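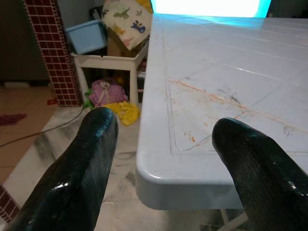
Keys get lost between the door and the couch. That's her whole theory, and she's had plenty of time to work on it, having run the house on Loneter Street through a lot of tenants and a lot of missing keys. We talked in the downstairs room, standing up, she had a delivery coming at 4. First thing she did was wave at the plastic table and the orange-red streaks across the top of it. "Sauce, or crayon. I've stopped asking. It wipes down or it doesn't." The table isn't the problem though, she says. The problem is what people put on it.

"Everything. Mail, cups, a glove. And under all that, keys."

It's a garden table. She bought it for the yard and it never got there. Too handy near the door. You come in with your arms full and there's a flat thing, so down it all goes. She doesn't blame anyone, she does it too. Last May she locked herself out with her own keys inside under a grocery flyer, and the locksmith wanted $175 to come across from Clemora. She paid it. "I stood there and I paid it and the next morning I bought hooks."

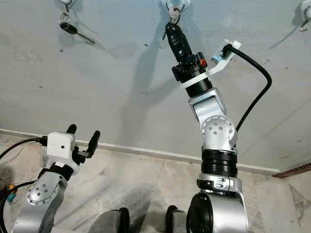

Amarasinghe
Household editor

The hooks are plain white ones. They went up in a row on the bare gray wall, with a decent gap between each. The gap matters, she was firm on that. Her first try was a wooden rack, pegs all jammed together, and every ring caught on the next one. You'd pull off the car key and the house keys came with it and landed on the floor.

"Give a bunch of keys room to hang. A car key sticks out sideways, it needs more room than you think."

What about height? Shoulder height, more or less, for whoever is shortest. She did them too high at first for the kid upstairs and had to fill the holes. Screws or sticky pads? Screws. Sticky pads lasted a summer. Then a thud in the night, and a ring of keys behind the shoe rack for a week.

I asked wether labels help. She made a face. She had labels, once, little paper ones, and they curled and fell off and anyway everyone knew. The car key goes on the left. It has always gone on the left. "If you have to read it, you've already put it down somewhere else."

And the gadgets? She tried one, a Trarker, the sort of tag that chirps when you press a button on your phone. Fine for a while. Then the battery went and it took her a month to notice, which she says was a good month, becuase the hooks were doing the job by then. The tag is in a drawer. Probably. 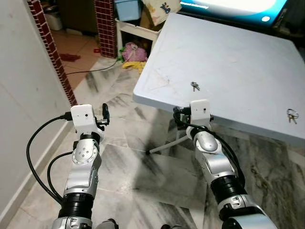 Keys on the tabletop, two sets of them.

So the rule now is an evening one. She calls it the sweep, it takes as long as the kettle. Whoever goes past the table last picks up any keys lying there and hangs them up. No note left, no message in the house chat. The chat had 1,415 messages in it when she finally scrolled back to see what people wrote about, and a whole lot of it was "has anyone seen my keys." She scrolled for most of a lunch hour. "That's when I thought, okay, this is silly."

Do people really do the sweep? Mostly. New tenants need a couple of weeks. She shows them once, by doing it, and after that she just moves the keys herself until they catch on. Hanging them is fiddly if there's a fob on the ring, the weight pulls the wrong way. Her trick is to hold the fob from underneath and push the ring up and over. Try to drop it on from above and you'll miss.

Spares are another matter. Those don't live downstairs at all, and she wouldn't tell me where they do live. Fair enough.

We got onto cleaning after that. The table gets a wipe when the floor does. Warm water, dish soap, an old toothbrush for the grooves. The dark scuffs in the top she's given up on. She tried baking soda on them, then one of those white sponges, and it took the shine off and left the scuff.

"People say get a proper one, a hall table, with a drawer," she said. "A drawer! They'd be in the drawer." 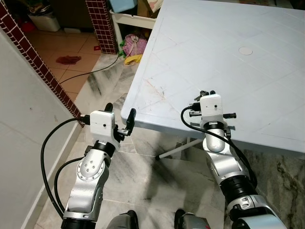
A drawer is a place to lose things, in her view, and so is a bowl. She had a bowl. Keys, coins, a dead pen, 24 rubber bands at one point, she laid them out and counted. It went to the thrift store. A plastic top with nothing to hide behind is better, even an ugly one, even one with a plug where the umbrella pole would go. You can spot a set of keys on it from the stairs.

Would she change anything? More light over the wall, maybe. And another hook, further along, for the bike lock key, which at the moment lives in a coat. Whose coat changes. She's got the hook already, needs to find the drill.

Then the bell went and it was her delivery, early, and she took her keys down off the wall on the way to the door.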